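Drallimness Opens Kitchen and Table Linen Repair Service in Skerkach

Press release
For release in February

SKERKACH - Household goods retailer Drallimness will open a repair counter for table linens, kitchen textiles and small housewares at its Skerkach store this month. Customers can bring in tablecloths, napkins, dish towels, aprons and cushion covers for mending, re-hemming or dyeing, whether or not the item was bought from Drallimness.

The counter is on the lower floor, next to the fabric department, and will be staffed during all store hours. Most repairs will be finished in six working days. Larger jobs, such as relining curtains or joining two tablecloths into one, are quoted separately.

The Skerkach counter follows a trial at the company's Fesach store, where 397 items were handed in for repair. Tablecloths with burn marks or worn folds made up the largest group, followed by aprons with torn ties. Drallimness did not charge for estimates during the trial and will not charge for them in Skerkach.

"People in Fesach brought in things they had kept in a drawer for years," said Rasa Siliņa, head of stores at Drallimness. "A lot of the work was simple. A hem had come down or a corner had frayed, and they did not own a sewing machine. We had the machines and the thread, so it made sense to carry on."

Prices will be posted at the counter. A straight hem is charged by length, and patches are charged by size. Customers may choose a matching patch or a contrasting one from the offcut bins. Items must be washed before they are handed in. The counter cannot accept leather, rubber-backed fabric or anything with an electrical part.

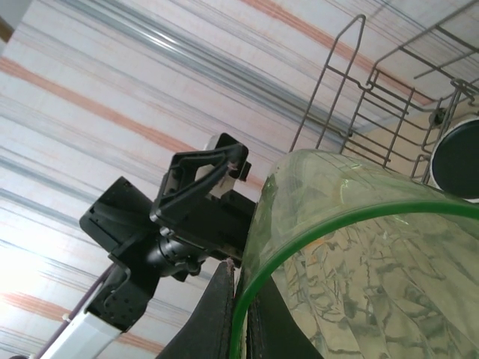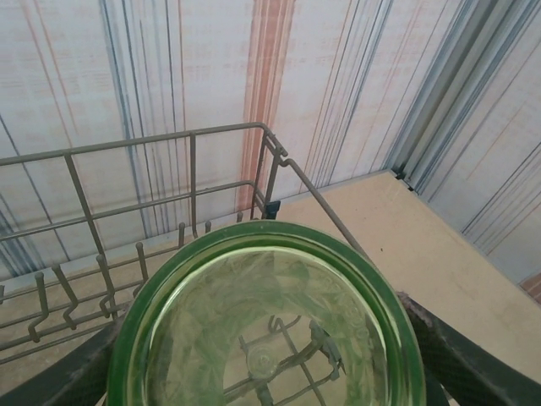 GLASS AND TABLEWARE

The store will also run a tableware exchange alongside the repair counter. Customers can hand in single plates, bowls, glasses and serving dishes that are free of chips and cracks, and receive store credit or choose another piece from the exchange shelves. Pieces do not need to be part of a set.

The exchange will open with over 200 pieces, most of them pressed glass and everyday stoneware. Normunds Vītola, who buys tableware for the company, will manage the shelves and check each piece before it goes out.

"Somebody has five plates and wants a sixth. Somebody else has one left over from a grandmother's set and doesn't know what to do with it," Vītola said. "We can't promise a match. We will keep a request book at the counter and call people if something comes in."

Chipped glass will be collected for recycling by Kazlauskienė, the Fesach firm that already handles packaging waste for both stores. Customers are asked to wrap broken pieces in paper and tell staff before handing them over.

WORKSHOPS

Evening workshops will be held in the fabric department after closing time. The first course covers hand hemming, darning and sewing on ties and loops. A second course will cover stain removal from cotton and linen, including wine, candle wax and rust. Both courses will be taught by Filipa Esteves, a textile restorer who trained the repair staff in Fesach and will spend part of the spring in Skerkach.

There are 47 places in the first round. Workshops start at 6:30 p.m. and last two hours. Needles, thread and practice cloth are included in the fee, and participants may bring one item of their own to work on. Places can be booked at the store or by phone.

STAFFING

Mārtiņš Paju has been named manager of the repair counter. He joined Drallimness as a cutter in the curtain workroom and most recently supervised the trial at Fesach. Three members of the Skerkach fabric department will move to the counter part time, and the company is hiring one full-time machinist.

Repairs that need an industrial machine will be sent to the Fesach workroom by the regular delivery van. Customers will get a numbered ticket and a call when the item is back. Items not picked up within three months will be washed and passed on to the exchange shelves or the offcut bins.

Drallimness has not set a date for opening repair counters in other towns.

ABOUT DRALLIMNESS

Drallimness sells fabric, bedding, kitchenware and tableware from its stores in Skerkach and Fesach. The company makes curtains and table linens to order in its own workroom.

Press contact: Gaspard Chevalier, Drallimness press office, Skerkach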